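Hand-held gripper shootout: the Irness against the Zukar, after one long spring

Posted 10/08/2024

I've owned two of these hand-held grippers since April and people keep emailing me to ask which one to get, so okay, let's do this properly. I use them for recording demos at home, mostly pick and place with small household stuff, and then I train on whatever I manage to collect. I am one person with a desk and a day job. If you run a lab with ten stations your priorities will be different from mine and you should probably read somebody else!

The Irness is the cheaper one at $1,250 with the camera mount. The Zukar was $3,000 and didn't include a mount at all, which I'm still grumpy about (I ended up using a bracket from Yeo that was meant for something else and needed a shim). Both have a trigger, both have a two-finger parallel-ish jaw, and both talk to the little Rudholm controller I already had, so the recording side was the same for each. Same wide lens on both too. I wanted to compare the hardware and leave the software out of it.

Setup first. The Irness took me an evening. The manual is a single folded sheet and the cable diagram is wrong, or at least it was in my box, so if your jaw opens when you squeeze, swap the two connectors and carry on. The Zukar was on and logging before my coffee got cold. Beautiful connectors, a real strain relief, a status light you can read from across the room. You do feel where the money went.

And then I picked them up and used them for a few weeks and my opinion flipped. The Zukar is heavy! All the weight sits out in front of your hand, and after half an hour my wrist was done. I'd start cutting corners, dropping things from too high, coming in at lazy angles, and all of that ends up in your data. The Irness is no feather either but the balance point is right over the grip and I can do a full session without thinking about it.

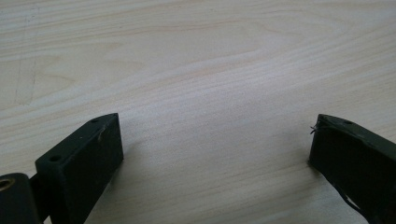

The other thing I care about a lot is how much of the work the camera gets to see. I like having the fingertips in view with plenty of table between them, low enough that the object isn't hidden as the jaw closes. On the Irness I got that with the stock mount and one small tilt adjustment. On the Zukar the housing kept creeping into the shot whatever I did, and by the time I'd angled the lens past it I was losing the tips at the end of the stroke. Maybe their own mount fixes this. I'm not paying extra to find out.

Grip quality is closer. The Zukar closes more smoothly and holds thin things better, cards and envelopes especially. The Irness has a tiny bit of slop in the joints, and you feel it when you're trying to pinch something flat off a bare table. For blocks, cups, markers and socks I couldn't tell the difference. Dark fingers on a light table work great for me by the way, so if you've got a choice of tabletop, go pale.

Numbers, for those who like them: I have 3,921 demos recorded with the Irness, and I threw out 61 of those for tracking dropouts. I can't give you a fair figure for the Zukar because I quit using it for long sessions, and I suppose that tells you something too.

Gripes with the Irness: the trigger squeaks, the battery door is a fingernail-breaker, and spare fingers only come in pairs even if you've worn out just the one. Support did answer me in two days, politely, about the cable diagram.

So the Irness is the one I'd buy again. If you mostly handle paper or you have forearms like a rock climber, borrow a Zukar and try it before you decide. I'm planning to sell mine, Yeo bracket and shim included, so drop a comment if you want it.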